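Jisa opens orders for Brikden, a four-fingered robot hand kit for counters and small shelving

Feb 21, 2023

Jisa has opened orders for Brikden, a hand and forearm kit for robots that work at shop counters, reception desks and other places where small goods are kept in narrow compartments. The kit costs 3918 pounds before tax and delivery. First deliveries are planned for September.

Brikden is sold as a replacement end section for an existing arm. It consists of a hand with four jointed fingers, a cylindrical wrist section, a forearm shell, a control box and the cables between them. It does not include an arm, a mobile base or a torso. Buyers who have none of these can order the kit through Negash, which sells it fitted to a complete upper body and takes on the installation work.

What the kit is for

Most grippers sold for light work have two parallel jaws. They do well with boxes and parts that arrive in a known position. Counter work asks for something different. Cards, leaflets, booklets and small packets tend to be stored upright in slots, with little room on either side, and a wide gripper body often meets the divider before the jaws reach the item.

The Brikden hand was drawn up around that problem. The fingers are rounded and segmented and can be moved one at a time. In the reach posture they lie close together with a slight curl, so the hand goes in at its narrowest. Once the fingertips are past the front edge of the compartment, the control box can hand over to a closing routine that bends each finger until it meets resistance and then holds.

The same posture is used for reaching under a shelf or board. The wrist section is slimmer than the forearm behind it, and the forearm shell has no fasteners on its lower face that could catch on cloth or packing material. Jisa advises users to keep loose sheets and straps out of the sweep of the arm all the same.

Load and reach

The hand is rated to lift up to 1224 grams with all fingers closed round an item. The rating applies with the palm facing down or to the side. With the palm facing up the item rests on the fingers and the same limit is used, although the motors are under less strain. For items held between two fingertips Jisa gives no single rating. The grip depends on the surface of the item, and a separate table in the manual lists tested materials.

The forearm adds 23 centimetres to the arm it is mounted on, measured from the mounting face to the wrist joint. The control software needs this value at set-up. Arms that were calibrated with another tool must be calibrated again before the hand is used, and the kit will not leave its slow mode until a new calibration file is present.

Set-up by hand guiding

Positions can be entered as numbers or taught by moving the arm. In guided mode the joints are held with just enough force to carry their own weight. The operator moves the hand to the place where it should stop, presses the button on the control box and goes on to the next position. A taught sequence can be replayed at reduced speed, edited one step at a time and saved under its own name.

Jisa expects most customers to use guided mode for shelving. Slotted plywood units are rarely square to the last millimetre, and panel tabs often stand proud of the outer edge. A drawing will not show how far. The manual recommends that the operator first traces the front edge of each compartment with one finger of the robot hand, at reduced speed, and lets the software store the contact points. This takes longer than entering the dimensions and gives fewer collisions later.

The trial shelving came from Edwood, which supplied units in its slotted range for fit checks on the hand. The set-up files for these units are included with the kit, together with a blank template for other makes. The files describe compartment sizes and divider thickness only. They do not say what is stored in each compartment, which has to be entered on site.

Working next to people

A counter is seldom left to a robot alone. Someone will be steadying a shelf, refilling a slot or reaching across for the card reader while the arm is close by. The finger joints can be pushed back by hand when the motors are off, and in normal running the closing force is limited in the control box and cannot be raised from the user menu.

The force limit applies to the hand only. It does not cover the speed or the weight of the arm it is mounted on. A risk assessment of the complete machine is required before it is used next to staff or customers, and responsibility for this lies with whoever puts the parts together. For complete upper bodies supplied by Negash, the assessment is carried out at installation and handed over with the other papers.

Reduced speed is active by default after every restart. It can be switched off with a key, and the key can be taken out.

Limits of the first version

The first version of the kit has some limits that buyers should consider before ordering.

The fingertips have no sensors of their own. Contact is worked out from motor current, and this is less exact with very light items. A single sheet of thin paper may be missed. Cards and folded booklets of normal stiffness are handled without extra settings.

The hand is not sealed. It should not be used with wet goods or unpacked food, and it must not be cleaned with running water. A dry or slightly damp cloth is enough for the fingers and forearm shell. The joint caps at the base of the fingers should be left in place during cleaning.

Brikden does not operate payment terminals. The software has no routine for entering amounts, reading terminal screens or handling customers' cards, and Jisa has no plans to add one. A terminal that stands within reach of the arm should be entered in the set-up as a keep-out volume, with a margin for the cable. The template contains an entry for this.

Goods printed with detailed pictures can be hard for a camera to tell apart from the background of the shelf. The kit has no camera of its own and accepts position data from whichever system the customer already runs. Where two printed items sit in neighbouring slots, Jisa recommends working by slot position and leaving picture recognition off.

Spares and service

Fingers are sold singly and are the same in all positions, so one spare covers the whole hand. Changing a finger means undoing the joint cap, drawing out the pin and unplugging one connector. No recalibration of the arm is needed, but the finger must be run through its zero routine before use. The sleeve that covers the upper part of an arm is not part of the kit and should be ordered from the maker of the arm.

Software updates are free of charge for the first version and are loaded from a memory stick. The control box does not need a network connection to run. Logs can be saved to the same stick and sent to the service desk with a fault report.

Repairs are carried out at the Jisa workshop. Customers who bought through Negash should send the unit there, where it will be checked and, if needed, passed on.

Ordering

Orders for the kit can be placed with the Jisa sales office. The order form asks for the make of the arm, the bolt pattern of its mounting face and the supply voltage at the site. An adapter plate is included if the bolt pattern is on the standard list. Other patterns can be cut on request at extra cost and will add to the delivery time. Orders for complete upper bodies should go to Negash.

A printed manual is packed with each kit. The set-up files for the Edwood units, the blank template and the table of tested materials can be requested before purchase. 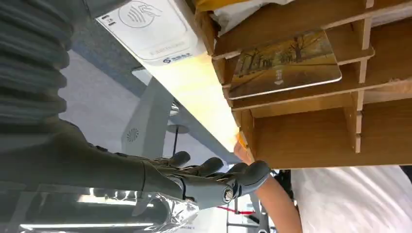
Reading time: 6 minutes

Brikden hand and forearm during work at slotted shelving, with a person's fingers at the edge of the wooden board and a contactless card terminal above. Press material may be used free of charge with the credit "Jisa". Requests for technical data should be sent to the Jisa press office and should state the make of arm in question.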